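Notes for session 5: small-office printers, offers and what a page costs

Welcome back, everyone! Last time we went through scanners and got a bit carried away with resolution, so we start straight in with printers today. Please have your worked sheet from session 4 to hand, because we'll reuse the table layout.

## 1. Three prices, one machine

Every printer has at least three prices, and the fun of this topic is how far apart they can be.

- **Shelf price**: what you pay at the till.
- **Net price**: shelf price less any cashback you really do receive.
- **Price over its life**: net price plus ink or toner, paper, repairs and (sometimes) a subscription.

Adverts talk mostly about the first two. In this course we care most about the third, and once you've worked it out a couple of times you'll start doing it in shops, in your head, while your family waits by the door!

## 2. Cashback and longer cover

Our teaching case is the Flaltum desk printer, an inkjet sold with £50 cashback and an extended warranty. Revathi Menon brought in the full terms when she taught this module, and they are still the best reading on the list. Look for these points when you go through them:

1. Who pays the cashback, the shop or the maker?
2. When does the claim period start: at order, at delivery or at registration?
3. What proof is asked for? A serial number and a receipt are common. An order confirmation email is often refused.
4. Does the longer cover start by itself, or must the buyer register?
5. Does the cover include the print head?

Point 5 is my favourite. On an inkjet the print head is the part that does the clever work, and it may be treated as a wearing part and left out of the cover. Read the clause twice. 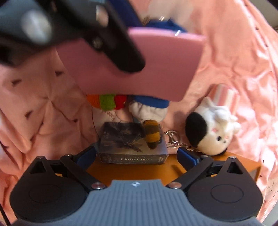
A common slip in last year's answers was to take the cashback off the price and then forget that some buyers never claim it. If an office buys through a reseller, the claim form may land on the desk of someone who has no idea what it is. So show both figures, with and without the £50, and say which one you are relying on.

## 3. Cost per page

The sum itself is lovely and short:

**cost per page = price of cartridge ÷ number of pages it prints**

Take a black cartridge at £8 that prints 200 pages. That gives 4p a page, before paper. Now take the larger cartridge for the same machine, at £15 for 500 pages, and you are down to 3p. A penny sounds like nothing at all until you multiply it by a year of invoices.

Some cautions:

- Quoted page yields come from standard test pages. Your own pages may have far more ink on them (think of logos, charts and photos).
- The cartridges in the box with a new printer may be "starter" ones with less ink. Don't use their price or yield in your table.
- Cleaning cycles use ink too. A printer that sits idle for long stretches can use a surprising share of its ink just keeping itself clear.
- Colour pages draw on several cartridges at once, so add the costs together.

### Worked case: Pacheco office

The Pacheco office prints 43 pages on a working day, nearly all black text. At 4p a page that is £1.72 a day. At 3p it is £1.29. The saving is 43p a day, and over 200 working days it comes to £86, which is more than the cashback! I love this result, and it gets a gasp from somebody every year.

Try it again with 64 pages a day and see how quickly the gap widens. (You should get £128 over the same 200 days.)

## 4. Speed figures

"ipm" means images per minute, where an image is one printed side. "ppm" means pages per minute. Makers may quote a draft speed as well, and draft is faster and paler. When you compare two machines, check that you have the same measure, the same quality setting and the same kind of page for both.

Also look for **first page out**. In a small office most jobs are one or two sides long, so the wait before the first sheet appears matters far more than the top speed. Begoña Arroyo timed this on the Brenura laser for her project and wrote it up beautifully; her report is in the shared folder, and it's well worth a read before you plan your own test.
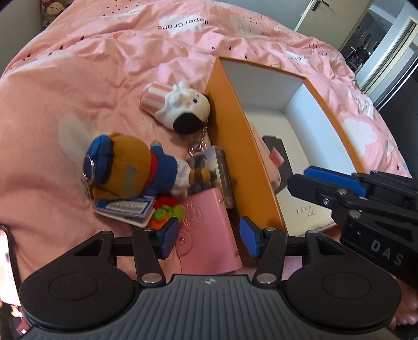 *Open orange box and two plush keychains on a pink patterned duvet.*

## 5. Inkjet or laser?

There is no single right answer, so argue it from the work being done. Inkjets are often cheaper to buy, good at photos and happy in a small space. Lasers tend to suit heavy text printing, and toner doesn't dry out if the machine is left alone. Tank inkjets blur the line nicely: higher price at the start, very low cost per page after that.

For the seminar, Nandini Namboodiri's group will speak for the inkjet and Fotini Andreadis's group for the laser. Five minutes each, then questions. Be bold!

## Before next time

- Read the Flaltum terms in full and mark every deadline.
- Finish the Pacheco table for both cartridges at 64 pages a day.
- Pick a printer you can get at (home, work, library) and find its cartridge yield.
- Optional: the Trokolstead reading on ink subscriptions, chapters 2 and 3.

Tables can be handwritten or typed. Put your units in the column headings, please, and keep pence and pounds apart.

B. Varghese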